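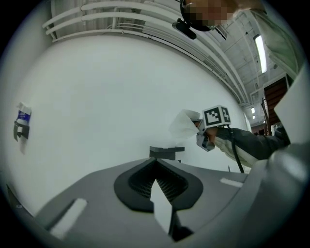
I edit the corrections column at the Calon, the weekly paper in Grakitz, and I've been meaning to write down how it works, so I'm going to do it in one go. The column runs on page two, bottom left, under the weather. Every item in it starts with the same mark, a white triangle on black with the point up, close to the white one against the black mount in the photo. Readers look for the mark. When we left it off one week in September I got calls asking if we had stopped making mistakes.

We had not. I keep a list that goes back to the first correction I handled, and the last one on it is number 1047. That is all of them, including the ones about other corrections.

Most are names. Haike for Heike, two t's where there should be one, the wrong married name. Heike Frerichs has been corrected 6 times, more than anyone else on the list. She runs the swimming club and sends in results every week, so she has more chances than most.

After names it's times. The 4 o'clock concert that was at 3. The bus that we said left from Mesto Street and in fact left from the square. People did wait on Mesto Street. One of them wrote in, and he was polite about it.

Then captions. We once ran a retirement photo with left and right swapped, so the person retiring was the one who had organized the cake. Both of them bought extra copies.

Rule one is that a correction can't be longer than 50 words. Gisela Thiele made that rule when she had this job. She said if you need more than that you are writing an article, and you should go and write the article. I have broken it twice and she called me both times. She is retired and has the time.

Rule two is that you don't repeat the mistake if you can help it. "Waltraud Hinrichs was elected chair of the garden society" is enough. You don't need to add that last week we said she was elected chair of the gun society.

I did add it that week. She asked me to. She said people had been giving her looks at the bakery and she wanted it spelled out.

Rule three, no adverbs. We don't "deeply" regret. We don't "sincerely" anything. The paper regrets the error, period. I had one reporter who wanted to regret an error "to some extent" and we talked about it for most of an afternoon.

Some things people ask us to correct are not mistakes. We printed that the Bakos hardware store was closing and the owner called to say it wasn't closing, it was going to stop being open. I wrote that down and took it to Nele Ruppert, who is the editor, and she read it and handed it back. No correction. The store closed.

A man asked us to correct his age. We had it right. He said he knew that.

A reader on the hill side of town sends in the crossword every few weeks with notes. Some of them are good. We had a clue for a river with five letters and the grid had room for six. I put that in the column and got more mail about it than I got about the school budget, which we'd had wrong by a zero.

The zero was mine. I typed it. Number 812, if you want to look it up in the bound copies at the library. You can't take those home but they will let you use the copier.

The worst kind is the obituary of a person who isn't dead. We have had one. It came in from a cousin who had mixed up two uncles. The uncle who was alive took it fine. He asked for changes to the second paragraph, and we kept the revised version on file, and when the time came we used it. The family said he'd have been satisfied with the length.

We check those by phone now. Two calls, one to the family and one to the funeral home.

Lachlan Chisholm, who covers sports, thinks the column should have a name. It has always been headed Corrections. He has suggested Second Thoughts, For the Record, and Oops. Nele took a vote on it at the morning meeting and he got one vote — his. It's still headed Corrections.

He's also behind my favorite item on the list. He wrote that a goalkeeper "saved the match with his left hand" and the goalkeeper's mother sent a letter, typed, saying that it was the right. Lachlan went back through his notes and she was right. Nineteen words, ran it the next week, she sent a card.

People ask if it bothers the reporters to see their errors in print again. Some more than others. I don't put reporters' names in. Everybody in the building knows whose it was, and in a town this size so does most of the post office.

How to send one in, for anybody reading this who gets the paper: page number, which story, what it says, what it should say. Drop it at the front desk or mail it. Please don't write it on the newspaper itself and leave it at my house. I do read those, but they get wet.

Deadline is noon the day before we print. If it comes in at ten past, it goes in the next one. The exception is phone numbers. If we print a wrong number, somebody is at home picking up calls about firewood, and I'll hold the page for that.

One fix to this thread. I said above that the column is under the weather. It moved last spring and it's now under the tide table. The weather is on page three.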